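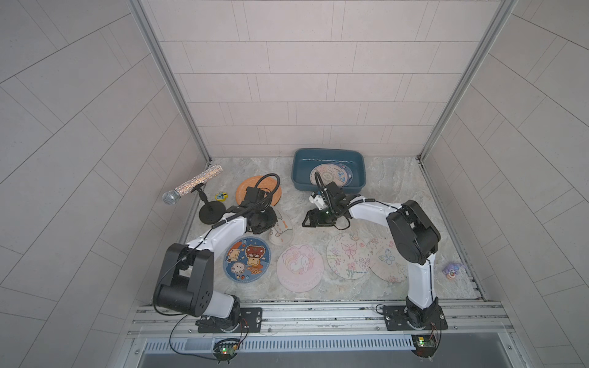 Giving a prize supper for old pupils at home is much easier than hiring a hall, provided you do most of the thinking before the day itself. I have given ours for a good few years now, first for the college at Zetside and lately for the Plurkance scholarship as well, and the thing I would urge on anybody is to lay everything out flat and have a proper look at it before deciding on anything. Round mats and plates spread over a grey and white marble pattern will show you quickly which colours want to be together, and an orange plate stands out so well against it that I would happily give one to the guest of honour and let everybody else have the plain ones. Do this a week ahead, when there is still time to borrow.

Plates and borrowing

I have 29 dinner plates that match, or near enough, and we usually sit down 40. The rest come from Lies Groen, who was two years below me at college and has very sensible white ones. Put a small strip of masking tape under every borrowed plate with the owner's initial on it before it goes anywhere near your own. It comes off easily in warm water if you remember to do it the same night, and not at all easily if you leave it until the weekend.

Glasses I don't borrow any more. The shop on Koster lane lets them out in crates of 50, and you may send them back unwashed, so I consider that money well spent.

Tarnished cups and shields

If there is an old trophy to hand over, ask for it a fortnight early. Ours spends the year on top of somebody's bookcase and comes back the colour of tea. For solid silver, line a washing-up bowl with kitchen foil, shiny side up, put in a good handful of washing soda and pour on hot water, then lower the cup in so that it touches the foil. A few minutes will do. Rinse and dry straight away with an old tea towel – a soft one, worn thin. Please don't try it on plated pieces that are wearing through, or on anything glued to a wooden base. Those want a little polish on a cloth and some patience, with a cotton bud for the engraving. The shield we give for the Hernero essay prize is on wood, and I wrap the wood in cling film while I do the metal.

Ribbons and certificates

Creased ribbon can be ironed between two sheets of greaseproof paper on a cool setting. Certificates that have been rolled in a tube will not lie flat for love nor money if you only start on the morning. Put them under the heaviest books you own, with clean paper between, three days before. If you are framing one, clean the inside of the glass with a drop of vinegar in water and let it dry completely before closing up the back. I once sealed in a thumbprint that Frans Mertens still has on his wall.

Food that waits through speeches

Speeches always run over, and old teachers run over most of all (we wouldn't have it any other way!). So choose a main course that doesn't mind. A braise in a low oven with the lid on will sit quite contentedly for another half hour, and so will a big dish of potatoes if you keep back some of the hot milk and stir it in at the last. Green beans won't wait for anyone. I do red cabbage instead, made the day before, and it is better for it. Puddings should be cold and already in their dishes. In December I make a trifle, and at other times a lemon tart cut in the kitchen with a knife dipped in hot water.

Old photographs on the table

People love to see themselves at eighteen. Have copies made and put those out, and leave the originals in their album in another room. I stand mine in slit wine corks down the middle of the table, with the year written small on the back. Save your corks from now on if you like the idea – you need more than you would think.

After they have gone

Candle wax on a good cloth should be left to harden, picked off with a blunt knife, and the remainder ironed out through brown paper. Red wine wants cold water at once. I save the seating plan in the drawer with the napkins, and also the list of who brought what, for next time. The postage for the invitations goes on the same sheet, along with a note of how many cards are left from the box of 200.

February 14, 2025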